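Hand-held gripper check, Jorard against Hagedorn, Brardale workshop, May 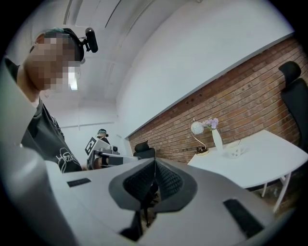 Jorard say their hand-held unit needs no attention between sessions. I doubt it, so both makes go through the same list before anyone compares results. The black mesh pad in the middle of the housing and the two rubber strips on the grey surfaces are the places I look first. Lamp, vase and cup stay on the white table by the brick wall for every run, or the comparison means nothing.

1. Housing, cracks or sharp edges: PASS. Both makes.
2. Pad and strips, lifting at corners: PASS, with doubts. Look again after 300 grips.
3. Jaw closes fully, 4 tries: Jorard PASS. Hagedorn FAIL, stuck on the third.
4. Marker square firmly fixed: PASS. Don't press it back down and call it mended.
5. Headband camera, bracket tight: PASS. Comfort after 40 minutes is another matter.
6. Fosach controller, log matches grip count: FAIL. Log shows 1,971, which is more than we did all month. Supplier blames "settings". Which ones?
7. Cables clear of chair wheels: PASS on second look.

Result: Jorard may be used. Hagedorn held back until item 3 is repeated. No figures from the Fosach log to go in the report.

Contact the workshop | © Brardale | Back to top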